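Writing the Rules Before the Robot Gets to the Table

Print this article | E-mail to a friend | 14 shares | 6 comments

Nabila Menon has a favorite page in the house rules she helped write at Hitel, and it's the dullest one. It deals with what happens when a test run goes wrong.

"You keep it!" she says, laughing. "That's the whole rule. You don't rerun it quietly and keep the good one. I love that page. It took us longer to agree on than anything else."

Menon leads the group at Hitel that checks household robots before they are allowed anywhere near a real kitchen. Most of that checking happens in simulated rooms, and for the past year she has been putting together a guide to doing it well, shared with two partners, Dromitz and Van Wyk. It began as a few notes taped beside a monitor. By February it had grown to 30 pages, and she can quote a surprising amount of it from memory.

A lot of the guide concerns what goes into a room before the robot is asked to do anything. Menon is happiest on this topic and talks with her hands. Every layout has to be saved with the starting place of each loose object, she explains, so that somebody at another site can open it and get the same room. The instruction has to be written down word for word too.

"If I say 'get the fruit' and there's one on the table and one across the room, which did I mean?" she asks. "Maybe I want the robot to ask me. That's fine, that's a great test! But I have to decide it beforehand and write it in the plan. I can't look at what it did and then say, sure, that's what I wanted."

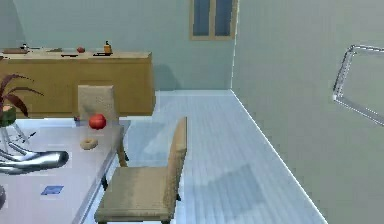
Plain rooms get more respect in the guide than Amedeo Greco would give them. A tidy dining area teaches you very little about safety, in his view, and he would like to see clutter, pets and poor lighting made compulsory from the first test onward. Menon has heard this from him many times and thinks he is half right.

"Amedeo wants the storm on the first morning," she says. "I want to know it can stop when I tell it to stop. Then bring on the storm — I'll help him build it."

So the guide goes in steps. A robot has to complete 30 runs in a simple layout with no broken limits on speed or distance before anyone adds difficulty. Each later change is made one at a time and logged by the person who made it. Two people sign off, and neither can be the one who wrote the control software. That last part came from Van Wyk, and Menon calls it the best thing in there.

She is just as firm about what a simulated pass is worth. The sign-off sheet says "passed in simulation" and those words have to stay together wherever the result is quoted. Grip and weight still get checked on real objects, at low speed, with a person holding the stop button.

Does all this slow people down? Sure, she says, for a couple of weeks. After that the new hires start asking where the plan is before she does, and she clearly gets a kick out of it.

The next version will have a chapter on shared spaces, where somebody may pull out a chair while the robot is already moving. Menon already has a draft open and a long list of questions in the margin.

"I was up until midnight with it," she says. "Chairs! I could talk about chairs all day."

6 comments | Print | E-mail
Contact us | Copyright, all rights reserved | Back to top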